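The Geredholm Bowl was only ever meant to be a bit of fun between two clubs, but Sachiko Hamada had lost it for three Februaries running, and by the fourth she had stopped finding it all that funny.

She rang Kazuhiro Amano on the Thursday night (she always rang him, he was the only one who would still play doubles with her) and told him they would be practising their serves until the lights went off.

"My shoulder is 44 years old," said Kazuhiro.

"Then it's younger than mine," said Sachiko, and she put the kettle on, feeling better already. 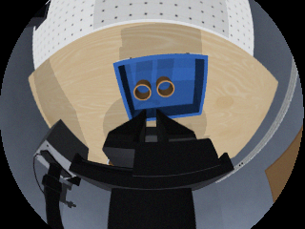 ## The second set

It rained on the morning of the match, of course, and then it cleared, and the Osetti pair came out in matching jumpers and were so very pleasant to everybody that Sachiko could hardly bear it. They took the first set while she was still getting cross about the jumpers.

Kazuhiro peeled a banana at the change of ends and gave her the bigger half. He talked about his sister's new curtains, on and on, the lining and the hooks and what the man had charged, and somewhere among the hooks her hands stopped shaking.
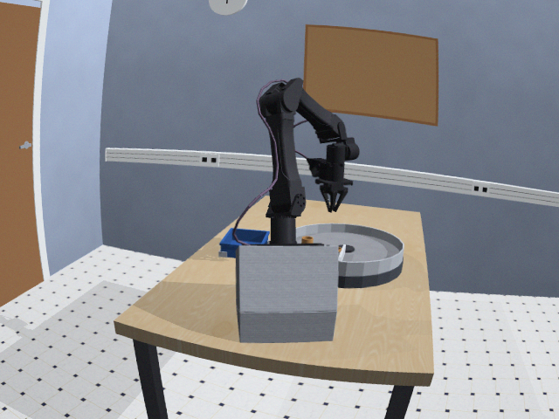
They won the second set on a lob that old Rainer, up in the umpire's chair, watched for so long that he forgot to call it. "In," he said at last, rather crossly, and there was a great cheer from under the umbrellas.

"Blue, with a sort of leaf on," said Kazuhiro, walking back to the baseline.

"What is?"

"The curtains. You weren't listening."

"I was," said Sachiko, bouncing the ball, and she served.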